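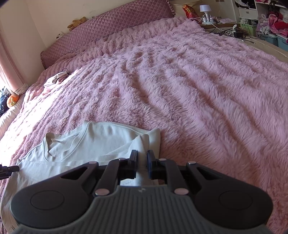

Fold the sleeves in first, Vesela Hodžić told me before I had even gotten my coat off, and do it on the bed, never on your knee. I had made the mistake of mentioning on the phone that my shirts come out of the drawer looking like paper bags. She had been thinking about it ever since.

Hodžić has been teaching people to fold, sort and put away their clothes for 16 years, most of that time out of a pair of rooms above the old Todorova bakery in Javevthorpe. Her classes are small and loud and there is nearly always cake. I went expecting a lecture on owning less. What I got was two hours on shirts, and I loved every minute of it.

"People want to start with the closet," she says. "They pull everything out, they make a mountain, and by four in the afternoon they are sitting on the floor crying into a sweater. I say leave the closet alone! Learn one shirt. If you can fold one shirt you like looking at, you will want to fold the next one."

Her shirt of choice for beginners is a plain white one with long sleeves. White shows you every crease you are about to make, she explains, and long sleeves are where everybody goes wrong. She spreads it face down, collar away from her, and then does nothing at all for a moment except smooth it with the flats of her hands, from the middle out.

"That part is the fold," she says. "The rest is only bending."

I ask about the bed. Most of the folding advice I have read tells you to use a table, something hard and clean and at waist height, and I had assumed a professional would agree. She laughs at this for quite a while.

"Where does your laundry go when it's dry? It goes on the bed. It goes on the bed in every house I have ever been in. So I teach on the bed. If I teach you on a beautiful table, you go home and you don't have the table, and now you have an excuse."

But a bed is soft, I say, and some beds are very soft. What about a fluffy blanket, the long plush kind that half the teenagers in the country seem to sleep under?

"Oh, the plush!" She puts down her coffee. "I have strong feelings. It's lovely to sleep in and it fights you the whole way. It has its own hills. You smooth the shirt and the shirt goes down into the valleys, and you think the wrinkle is in the shirt, but the wrinkle is underneath. So you lift. You don't drag, you lift."

She shows me on the spot. She takes a small pinch of fabric, raises it until it makes a little tent, and lets it settle again where she wants it. Dragging a sleeve across a deep pile pulls the whole shirt around with it, and five seconds later the collar is pointing at the window. Lifting keeps everything else where you left it. I try it and drag. I try it again and drag slightly less. By the fourth try I have a sleeve lying straight across the back, and I'm ridiculously pleased with myself.

The pinch, as her students call it, came out of a class she ran one August for kids who were about to leave home. It was too hot to use the big room, so they worked in whichever bedroom had a breeze, on whatever happened to be on the bed.

"I had always folded with my whole hand, like my mother. Big sweeping movements. And there was a boy in that class who did it with two fingers, as if he were picking up something that might bite him. I was going to correct him. Then I looked at his shirt and it was better than mine."

Did she tell him?

"Of course I told him. He was unbearable for the rest of the week."

So what is the order? I wrote it down as she went, and she checked my notes afterward and crossed out two lines. Button the top button and one in the middle, and leave the others. Lay the shirt face down. Find the side seam near the hem, where the care label usually is, and use it as your handle for straightening the body. Bring one side in toward the center, then lay that sleeve back down along the edge you've just made. Do the other side. Then fold up from the hem, once if your drawer is deep and twice if it isn't. Turn it over and look at it.

"You have to look at it," she says. "Everybody skips that. You made a nice thing, look at it for a second."

She has a soft spot for the care label generally. New students tend to cut theirs out, and she wishes they wouldn't. Hers fade with washing until she can hardly read them, but she likes knowing which corner of the shirt she has hold of without having to hunt around for it. When the tag really does scratch, she unpicks it and sews it back lower down, a job I can't imagine doing and which she describes as ten minutes with the radio on.

We get on to bedrooms. Hodžić does some home visits, mostly for families, and she is refreshingly unbothered by what she finds. She has no interest in bare surfaces. A child's room in particular, she thinks, ought to have things in it.

"A bear on the headboard is fine. The bear lives there! I would never move the bear. I have seen people come into a daughter's room with a plastic bin and put away everything soft, and then they wonder why she won't tidy up. Tidy up for what? It's a hotel now."

What she will go after is cables. She keeps coming back to them, with real heat. The chargers and cords that gather on a bedside shelf next to the lamp and then slide down between the bed and the wall are, in her view, the reason half of all bedrooms feel messy even when the clothes are put away. She doesn't hide them or buy boxes for them. She ties each one in a loose loop with a scrap of ribbon, and the ones without an owner go into a jar by the front door for a month.

"If you have a month and you never go to the jar, goodbye."

And snacks on the bedside shelf? She looks at me as if I've asked about the weather on the moon. "Close the bag," she says.

I was curious how she feels about gadgets, since the stores are full of folding boards and drawer dividers. She owns a folding board, a Pemley, which was a gift from a student, and she uses it to roll out dough. Dividers she likes. She makes hers from cereal boxes, but she admits the set from Prorell in her own sock drawer is very good and has outlived two dressers.

"I'm not against buying something. I'm against buying it on the first day. Fold for a month, then you know what you need – and maybe it's just a better lamp."

Light matters to her more than I would have guessed. She likes to fold in the morning with the curtain pulled back and sun coming from one side, so that every ridge in the cloth throws a bit of shadow and you can see where your hand should go next. Under a ceiling light the shirt looks flat when it isn't, and you only find out when you put it on. In the winter she sets a lamp down low beside the bed to get the same effect. I have tried this at home since, and it works so well that I ended up refolding a whole drawer at ten at night.

She once kept a tally in a kitchen notebook during a busy season and got to 405 shirts before she lost the pencil. Her classes at the time held up to 16 people, which she now thinks was too many for the cake. Does she ever get bored?

"With shirts? No. With towels, yes, I'm bored of towels, everyone can do towels. But a shirt has a collar, it has cuffs, it has an opinion. Linen is different from cotton, and an old one is different from a new one. My husband's shirts fold themselves by now, they have been folded on those lines so often. When I get a new one for him, it takes weeks before it knows what to do."

Before I left she had me fold one more, start to finish, while she washed the cups and pretended not to watch. I pinched, I lifted, I laid the sleeve down. The left cuff stuck out by an inch. She came over drying her hands, tucked it under with one finger, and told me to take the shirt home, it was an old one anyway, and practice.

Vesela Hodžić's next beginners' class in Javevthorpe runs on Saturday mornings. Bring a long-sleeved shirt, clean, ironed or not.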